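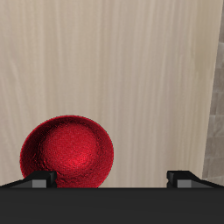

Can a games company own the name of something its players were already doing? In most places it can try, and the trying is cheap enough that plenty of them do.

I went to the Bollport games fair in October mainly to hear Clekora explain themselves. They are the studio behind Zumden, the building game, and over the summer they filed to register "couch run" as a trademark for streamed play. Anyone who watches people play games online will know the phrase. Two friends, one sofa, one controller passed across whenever somebody dies. People were saying it long before Zumden had a website.

The fair takes up two halls by the docks. The organisers had sold 1,840 tickets and the queue at ten in the morning looked like all of them. Inside, most of the first hall was given over to Clekora, with a stand built like a living room and the phrase "couch run" painted over it in letters as tall as me. It already had a little TM after it. As I understand it, you can put that on more or less anything you like in this country without having registered a thing. It does a good job of looking official.

Wagner Vasconcelos, who looks after the studio's licensing, gave a talk at noon. He said the filing was "purely defensive" and that no streamer would ever hear from them. I have heard this speech from other companies and it always has the word defensive in it. When Milan Willems, who runs a small channel and had come over for the day, asked whether Clekora would put that promise in writing, the reply was that they were "exploring a community framework". Willems asked again. He got the same answer with the words in a different order.

To be fair to Vasconcelos, he did stay behind afterwards, and he made one point I hadn't considered. If a studio leaves a phrase alone, somebody with no games at all may register it and start sending letters. That does happen. But a studio worried about that could object to the other party's filing when it comes up, and I didn't hear a good reason why Clekora needed the phrase for themselves, on mugs and headsets as well as video.

The second hall was better. Ververidis, a puzzle publisher with a stand hardly wider than its table, had 4 games to try and no slogans. Jeferson Pimentel was showing the one I liked, about sorting post on a night train, though it crashed on me twice and the save system needs work. I asked whether they had registered the title. They had, he said, and nothing else, as the fees had hurt enough.

Lunch was a cheese roll and a long wait for it.

The afternoon panel on streaming rights had Tomás Mendes and Rogério Teixeira on it, and they mostly agreed with each other – a pity, as someone from Clekora was billed and didn't appear. Mendes thinks the application will be refused as too descriptive. Teixeira thinks it will be narrowed and then quietly granted. I lean towards Teixeira, and I'd want to see the written promise before I believed a word about frameworks.

Trains back from Bollport stop early, so I missed the Zumden tournament final.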